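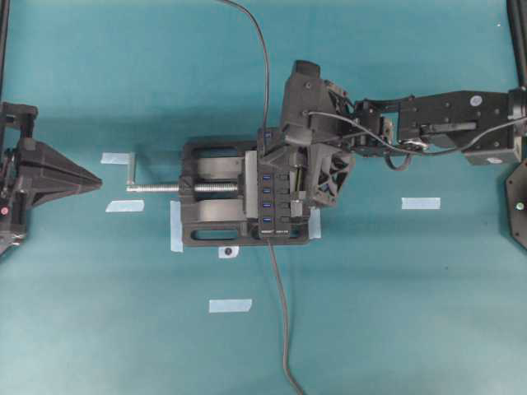
I want to make a case for the bench vise as a piece of desk furniture. I mean the same desk where you charge your phone and lose your pens. If you own one and it lives in the garage, go get it. If you don't own one, please keep reading, because I have been bothering my friends about this all winter and they're tired of me.

My argument starts with the USB hub. Is there a more slippery object in the modern home? It weighs next to nothing, and every cable you plug into it has an opinion about where it should go. The cable to the computer is thick and stiff and wants to straighten out. The thin ones want to curl back into whatever shape they had in the package. So the hub, caught in the middle, goes wandering. You reach over to plug something in and it backs away from you. You use your other hand to hold it still, and now you're doing a two-handed job to connect a card reader.

I lived with this for years. I tried double-sided tape, first the cheap kind and then a fancy kind from Fluvis, and both let go in warm weather, leaving a gray smear on the hub and another on the table. I tried hook-and-loop strips, which were better for a while and then collected every crumb and hair in the room. I tried the little weighted cable holders that look like river stones (pretty, I'll admit!), and all they did was travel along with everything else.

Then one evening I had the vise out to hold a drawer knob while the glue set, and when I was finished with the knob I stuck the hub in the jaws, standing on end, mostly as a joke. I turned the crank until it was snug. I pushed a plug into the top port with one finger. It went in. The hub did not move at all, and I sat there pulling the plug out and putting it back like a kid with a light switch.

That was a year ago and the hub is still in there.

What I love is how complete the fix is. A column of ports standing up straight is so much easier to use than a row lying down. You can see into them. The blue insides catch the light, and you can tell which way up the plug has to go before you get there, so you skip the business of trying it one way, flipping it, and flipping it back. If your hub has little switches next to the ports, as mine does, the switches are suddenly worth having. I never touched them when the hub was lying on its face behind the monitor. Now I flick off the desk fan's port on my way to bed and feel like the captain of a small ship.

The cables behave better too. With the hub standing up you can let the thin ones come in from above and send the heavy one off the near edge of the table, and since neither can drag the hub anywhere they settle down and stop fighting. I didn't plan that part.
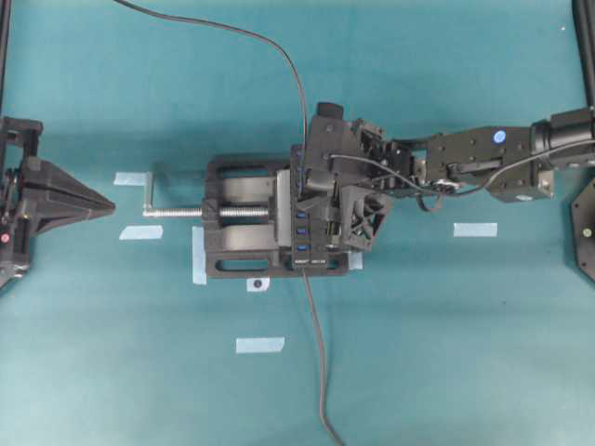 *Okafor*

People push back on this, of course, and I've heard most of it by now.

The first complaint is that a vise is overkill. You can buy a plastic stand made for the purpose! Dovent sells one, and the page I was looking at in May listed 2,432 other desk accessories alongside it, every one of them made to hold exactly one thing. Well, my vise held a drawer knob in the morning of its career as a hub stand, and it could go back to knobs tomorrow. It has held a broken pair of glasses, the lid of a sugar bowl, a paintbrush I was rewrapping, and a candle that was too fat for its candlestick and had to be shaved down. A plastic stand will hold the hub it was molded for until you replace the hub, and then it will hold nothing, and you'll keep it in a drawer for ten years out of guilt.

The second complaint is that it's ugly, and here I get a little heated. Look at a plain black vise for a minute. The base is a simple rectangle with a long rounded slot in either side, and the screw comes out of one end all bright and silver with that crank on the tip. Every part of it tells you what it's for. You don't need instructions. Hand it to a six-year-old and they'll be turning the handle before you've finished warning them about their fingers. I have a drawer full of gadgets that cost more and can't explain themselves half as well, and I think a table is lucky to have something that honest-looking on it. On a strong-colored top it looks terrific, by the way. Black on blue-green is a wonderful combination and I wish more kitchens would try it.

The third complaint is that you'll crush the hub. This one is fair, and I take it seriously. A screw is a powerful thing and it gives you very little warning. The plastic on these hubs is thin, and the circuit board isn't far behind it. My rule is to close the jaws until they touch, then give the crank the smallest turn that stops the hub from twisting when I nudge it. If you hear a creak, you've gone too far, so back off. Line the jaws with a scrap of felt or an old bike tube if the faces are rough. And grip it low, or across a part of the case that has nothing on it, so you aren't leaning on a switch or covering a port you paid for.

There is also the matter of the handle. A vise lying along the table takes up more room than its body does, because the screw keeps going well out past the end, and then there's the crank beyond that. I didn't allow for this and for the first week I caught my sleeve on it every single day. Point it away from your mouse hand. If you are right-handed that means the screw goes off to the left, with the hub at the right end where you can reach it. It sounds like nothing, but I nearly gave up over that crank, and turning the whole thing around took me 10 seconds.

I should be fair to the alternatives. A spring clamp will do the job if your hub is chunky and your needs are light. A heavy bookend with a rubber band isn't bad. My neighbor in Vusov uses a brick, and I've seen it, and it works, though there's brick dust in everything. But all of those are fixed at one strength. The screw lets you choose. You can hold a thing firmly or barely, and it will stay exactly as firm as you left it - no spring going tired, no glue going soft - and I don't know many tools at that price that give you so fine a control over anything.

The bigger point, and the reason I've gone on this long, is that we are oddly shy about bringing workshop tools into the rooms where we do our fiddly work. We think of holding as something you do with your hands, or with a product. Sewing people know better; they've had clamps and third hands on their tables forever. So do people who tie fishing flies, with those lovely little rotating vises. The rest of us sit there pinning a gadget down with a wrist and trying to thread a cable into it with three fingers, muttering. Why? The tool for making a thing stay put was figured out a very long time ago and it's sitting in a hardware store for the price of a takeout dinner for 2.

So try it for a week. Buy a used one, the scruffier the better, wipe the grease off, and run the screw all the way out and back to see that it turns smoothly before you hand over any money. Check that the jaws meet evenly. Put the hub in it, ports facing you.

I'm looking for a second vise now. The power strip has been sliding around under the table since March and I have plans for it.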